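Library tables in Seton to lose their varnish, keep their opinions

The reading room of the Seton public library will close for two weeks in June so that its tables can be sanded and refinished, a job the town has been meaning to get to for long enough that some of the people who first complained have since moved away.

The work will be done by Plonier, a furniture restoration shop from neighboring Sterau, which came in with the lower of the two bids. The higher bid proposed replacing the tables altogether with something wipeable. It was read aloud at the town meeting in a silence usually reserved for bad news about the pool.

At issue is the shine. The tables were given a glossy coat during the last renovation, when gloss was thought to look cheerful. Readers have been tilting their newspapers ever since. Under the ceiling lights the middle of a table goes nearly white, and anyone hoping to do the crossword there must either lean over it like a surgeon or move to the end, where the seats are taken by people who worked this out years ago.

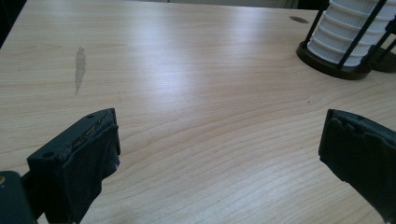

What the town is paying

The bill comes to $3000, not counting the light bulbs, which the library has decided to look at separately. The money is already in this year's building budget, under a line labeled "surfaces," where it has sat next to a smaller amount for the parking lot. The parking lot will wait. It is used to this.

Plonier plans to take off the old coat, sand the tops by hand near the edges and by machine elsewhere, and finish them with a matte oil. The shop says a matte oil will cut down the reflection and can be touched up in spots, so the whole table does not have to be stripped the next time somebody sets down a hot drink. Hot drinks are not allowed in the reading room. The shop has seen the tables and is planning accordingly.

The oil will need reapplying now and then, and the library has been given a printed care sheet. It asks staff to wipe spills promptly, to use a soft cloth, and to keep the tops away from strong cleaners. The care sheet does not say what to do about chess players, who make up most of the afternoon crowd and tend to slam.

There was some debate over how much of the history in the tabletops ought to survive. One group of regulars asked that the older scratches be left alone, on the grounds that they give the room character. A second group, which has to write on top of those scratches, asked that they be removed. The town settled on light sanding, which should take care of the shallow marks and leave the deep ones, so that each side can be a little disappointed.

A request to save one set of carved initials was turned down after three different families claimed them.

Where to go in the meantime

Newspapers and magazines will move to the front hall, where there are chairs but nothing to put a newspaper on. The children's section stays open and has tables, though adults who have tried them report trouble getting back up. Borrowing and returns will carry on at the main desk as usual, and the doors will still open at 10 each morning.

The café across the street, Ateş, has offered to keep a rack of the day's papers by the window for as long as the reading room is shut. It expects readers to buy something. Past experience suggests they will buy one tea and make it last until lunch, and the café says it can live with that for two weeks, though it would rather not see the number go up.

The chess players have been offered the upstairs meeting room, which they have accepted on the condition that it be warmer than last time.

Those worried about the smell should know that the windows will be open during the oiling and that the room will stay empty for the last few days of the closure while the finish hardens. Anyone who tests this with a finger will leave a mark, and the library has pointed out that it will not be paying for the tops to be done over.

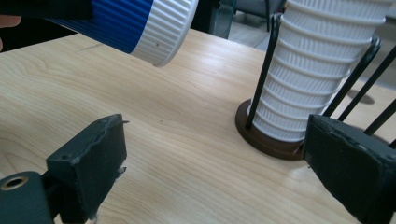

Pale wood grain on a bare stretch of tabletop.

The reopening will be a quiet one. An earlier plan called for a ribbon, but a ribbon across a table turned out to be hard to picture, and the idea was dropped. Regulars will be let in at the usual hour and are expected to go straight to their usual seats, glare or no glare.

As for the light bulbs, the library is collecting comments in a box at the main desk. So far it has received several notes about the brightness, one about the dimness, and a grocery list, which the owner may pick up any time before closing.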